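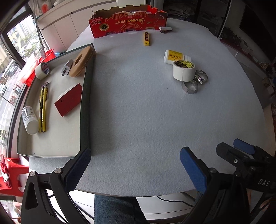 Sorting Small Household Items: Project Report
Veerle Hermans
Preltside, 25/08/2018

1. Background

Most homes have a drawer where tape, adapters, spare blades and odd bits of hardware end up together. For this project I looked at how such things can be sorted so that another person in the house can find them without asking. The work started in May and was done in a shared apartment in Preltside.

2. Materials

The sorting was done on a round table with a light grey-blue cloth on it. A large shallow tray with a cream inside and dark green walls took the things still to be judged. A red fruit box marked RINOFRUIT stood at the far end of the table. Rolls of tape, a narrow yellow blade case, a white plastic bottle, two metal hose clamps and a plug adapter were among the items used.

3. Method

I tried 3 ways of sorting: by material, by size and by job. Each was set up from the same pile and left for a week. My roommates were then given a short list of things to fetch, and I wrote down the time in seconds for each list. Total time over all the lists was added up at the end of the week.

4. Results

Sorting by job was fastest, with a total of 251 seconds. Sorting by size took 300. Sorting by material was slowest, mostly on account of the tape. One roommate looked for it with the paper goods and another with the plastics — both had a point. Hose clamps caused trouble in every round. People who did not know the word had no idea what they were looking for.

5. Problems

The groups were small and the same people took part each time, so they may have learned where things were. Next time I would change the order between households. I would also put labels on the compartments from the start.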